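3.2 Workcell inspection and shared-surface rules

The procedure follows the draft checklist by Visser, which divides a tabletop cell into fixed equipment, movable equipment and consumables. Each class has its own rule. Fixed equipment is inspected at the mounting interface – flange, plate and fasteners – before the arm is powered. Movable equipment is entered in the cell log with its power state. Consumables, including padding, are replaced after 15 sessions.

Of the 77 log entries collected at the Tralholm site up to August, 13 cited a rule on surface condition and five a rule on cable routing. The remainder concerned documentation only. Entries were coded by one author and checked by a second at Trokow.

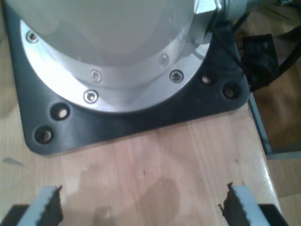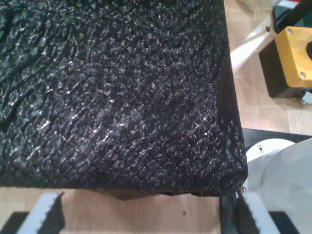
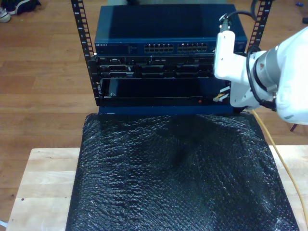
Figure 4. Work in a tabletop cell.

Surface condition was the least consistently reported item. The checklist asks for the "state of the work surface" without defining it, and operators recorded moisture, stains and debris under one heading. We therefore split the item into three fields, each with a yes/no entry and a free-text line. Cable routing was left unchanged – the existing wording gave no disagreement between coders.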